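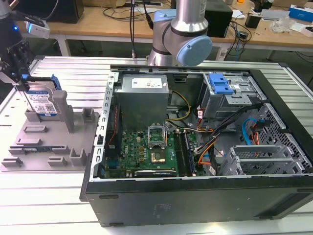
Section 3: Setting Up Your Giltmont Home Backup

Giltmont Backup copies your files to a second drive while you get on with your life. Set it up before you need it. Setting it up afterward is called regret, and is covered in Section 11.

You will need the backup drive, its cable and your license card.

1. Plug in the backup drive and wait until your computer lists it. If it offers to "fix" the drive, decline.

2. Open Giltmont Backup and choose New Plan. Give the plan a name you will recognize in May. "Stuff" is taken, usually by you.

3. Pick the folders to copy. Start with Documents and Pictures. The Downloads folder is optional – our tester had 3,293 files in his and could vouch for two.

4. Choose the backup drive under Save To.

CAUTION: Do not pick the drive your files already live on. The program will allow it, and both copies will die together.

5. Set a time. The default is 2 a.m., which suits most households. A computer that is switched off at 2 a.m. will not back up, however firmly it was told.

6. Click Start. The first run is slow. Later runs copy only what has changed.

NOTE: The bar may sit at 11 percent for a long while. Leave it alone.

7. When the run ends, open the backup drive and look at a file or two. Then restore one to your desktop, following the steps in Section 4.

CAUTION: Do not unplug the drive during a run. If you already have, go to "Repairing a Plan" and take the cable with you.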